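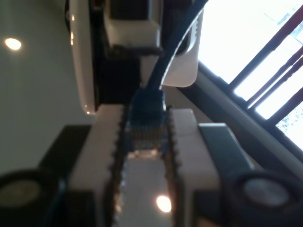 About Girngate

Girngate is a small evening school for adults who want to learn office and home networking. Tamara Maksymiv opened it above the old Stetsiuk bakery with one classroom and 2 courses, and still teaches the beginners' group herself. Nazar Semeniuk joined later to run the cabling course.

Last year 163 people studied with us. Most have day jobs, so classes start after work and notes are lent out for anyone who misses a week. You don't need any experience to join the first course.

Fees and term dates

The full course costs £100 a term, and tools are included. Our next intake is October 2025. To ask about a place, ring the office or call in before class.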